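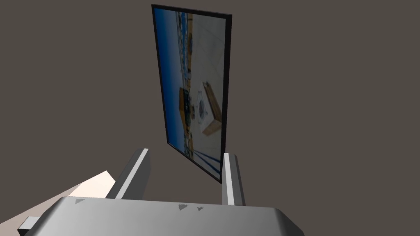 Looking past the fingers in the simulator. Gripper open, nothing in it.

2025-06-18

I promised a few of you that I would write up what happened with the stop, and then I put it off for two weeks, partly out of embarrassment and partly because I wanted to be sure I understood it before I started typing. I think I do now, so get yourself a cup of something, this is going to ramble.

For anyone who is new here, the little arm on my bench in Trurndale is a Kurian, secondhand, and I do most of my practicing with it in simulation before I let the real one move. The software that sits between my programs and the arm is called Ondora. I like Ondora a lot, and I want to say that early, because the mistake in this story is mine from start to finish.

The job I had been working on was a simple approach move. The arm goes up to a thin framed picture, slows down, and holds still with the fingers open on either side of one edge. Later on I want it to take hold, but the approach alone has kept me busy all spring. Flat things are awkward! If you come at one a few degrees off, a finger leads with its corner, and on a real frame with real glass in it that is a sound I don't want to hear.

Anyway, I was running the approach in the simulator one evening and I decided to try pulling the connection halfway through. I had never done it before, and I should have. The idea is that if the arm stops hearing from my program, it waits a short time and then brings itself to a stop. I had that time set at 1000 milliseconds, which already feels long when you are watching something drift toward a pane of glass, but it gave my old laptop some room to hiccup.

So I pulled it, and the arm kept going. It went on with its last speed command, calm as you please, and the left finger passed straight into the picture. Then it stopped. I sat there for a bit and then I ran it again, and it did the same thing, and this time I had the log open.

The log said 2000. I had asked for one second and the arm was taking two, which doesn't sound like much when you say it out loud, but at the speed I was using it was plenty of time to get through the gap I had left and into the frame.

It took me most of an evening to find out why. There were 2 settings files. One was the one I had been editing, in my project folder, with a proud little comment from me at the top about safety. The other was an older copy that I had made last September when I was trying out a setup from the Kemden workshop, and my start script was still pointing at it. Every careful change I had made to the stop time since then had gone into a file that was never read. The speeds and the grip force were the same in both, so nothing else ever looked wrong, and I had gone all those months thinking I had a shorter stop than I did.

What bothers me most is that I had run the real arm with it. Nothing happened, and I was always sitting beside the bench with my hand near the red button (which works on its own wiring and doesn't care about my files, thank goodness). But I had been leaning in closer than I would have if I had known. I had even moved a lamp that way while it was powered up.

I've changed a few things. The old file is gone - deleted, emptied from the trash, the lot. The start script now prints the full path of the settings it loaded and the stop time it got from them, in big letters, before it will let anything move, and I have to type the number back in. It is a nuisance and I grumble at it every time. I've also made pulling the connection part of my routine, once in simulation and once on the real arm with nothing in reach, before each session.

And I slowed the approach down. Even one full second was too generous for that last stretch, and I had picked the speed because I was tired of waiting for it. The arm takes so long getting to the picture now that I can refill the kettle in the meantime, although I don't, because I am supposed to be sitting there watching it.

I still want to bring the stop time below a second, but the laptop does stutter now and then, and I get false stops when I try. If any of you run Ondora on an older machine and have found a setting that behaves, please leave it in the comments, along with which file you put it in. Next time I hope to have the fingers closing on something at last, in simulation first, and then on an empty frame from the thrift store with the glass taken out.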